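April 27, 2018

Flashed the Vidley 2 today. The phone had been on the March build since I bought it and the battery graph was getting worse, so I finally pulled the full package from the Vimarport mirror. Checksum matched on the second download. The first one stopped at 238 MB and the archive tool still opened it without an error, which I do not like.

Steps as done, for next time:

1. Backed up contacts, messages and the radio partition. Battery at 100 percent, SIM out.

2. Installed the Fuentealba USB driver. The older driver has to be removed first or the flash tool lists the port twice and picks the dead one.
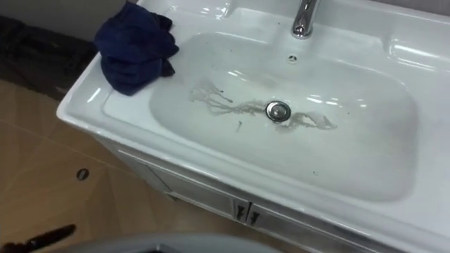

3. Loaded the scatter file in Nedo, set to Firmware Upgrade. Format All wipes the serial numbers on this model – do not use it.

4. Phone off, volume down held, cable in. The red bar appeared, then the yellow one, and then the tool stopped at 27 percent with a timeout error.

Changed the cable and moved to a rear USB port. Same error at the same point, so it was not the cable. Read through the Nedo log and found that it was waiting on the preloader handshake at the higher speed setting.
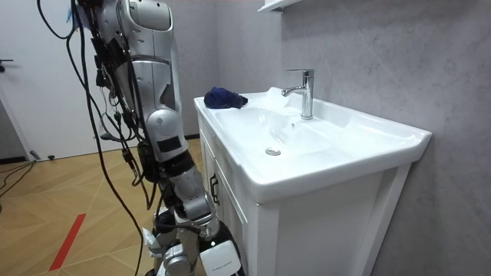 Dropped the transfer to full speed in the options menu and started over from step 3. That went through to the end. First boot was slow and sat on the logo long enough that I started looking up the recovery key combination, but it came up on its own. IMEI intact, Wi-Fi address intact.

Issues so far: the keyboard defaults to the wrong layout after every restart, and the proximity sensor needs calibration from the service menu. Bluetooth pairs but the car kit is untested. Restored the messages in one pass – no duplicates.

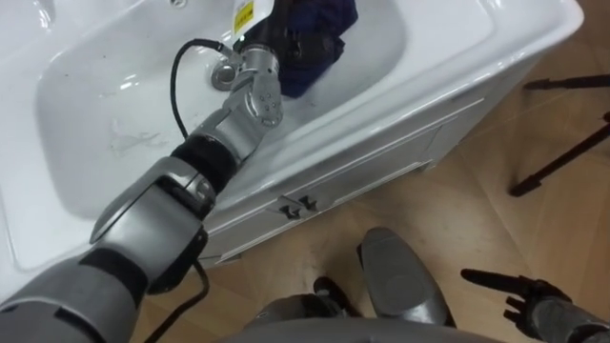

Bathroom sink and part of the arm.

Left the phone on the charger with the screen off to get a clean overnight drain figure once it is unplugged. Still to do: copy the working driver to the backup disk, delete the short archive, and write the speed setting on the label of the cable box.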